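Snack tables and hand-held grippers: an open day at Dukine

30 Mar 2023

I've been trying to get along to one of the Dukine open days since last July, and I finally made it this week. Regular readers know I'll drive a long way to watch a robot pick something up badly. This time it was 190 kilometres, and I'd do it again tomorrow.

Dukine shares a building with a small outfit called Lanberg, and the two of them run the day together. You sign in, you get a sticker, and then you're more or less free to wander and ask questions until they start stacking the chairs. I asked a lot of questions.

Most of the morning was about how they collect their examples. A person holds a gripper with a camera on it and does an ordinary household job, and the recordings are what the arm learns from later. They're up to almost 2,000 of them now. My favourite job was the snack table - a round one with a fuzzy blue cloth, wrapped pastries and packets all over it, and a long white tray to sort them on. It's such a homely thing to build a robotics project on!

I hadn't thought about how awful snack packaging must be for a machine. Clear plastic catches the light, a wrapper crinkles into a new shape every time you touch it, and a big floppy bag with another bag inside it goes wherever it likes once it's off the cloth.

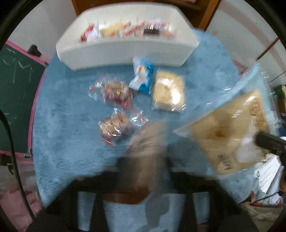
Having a go myself

They let visitors try the gripper for 5 minutes each, and I lined up 2 times (there was no queue by then, I checked). It's heavier in the wrist than I expected. You squeeze, the fingers close, and you very quickly stop trusting your own sense of where the ends are. I chased one little packet halfway across my practice table before I got hold of it. The round things were easier, oddly.

The arm after lunch

The arm itself is called Trultus, and the software that drives it is Jeon. It was slower than I'd hoped and much more careful. It would come down over a packet, stop, shift a tiny bit sideways and then go in. One bar slipped out on the way up and it went back for it on its own, and the whole room made a noise like we were at the footy.

I asked whether it could cope with a different tablecloth. The answer was "sometimes", and I liked that they just said so. Colour seems to bother it less than texture does.

Parking is free behind the building but the driveway is easy to miss, so go slowly after the roundabout. Bring a jumper too, the back room is freezing.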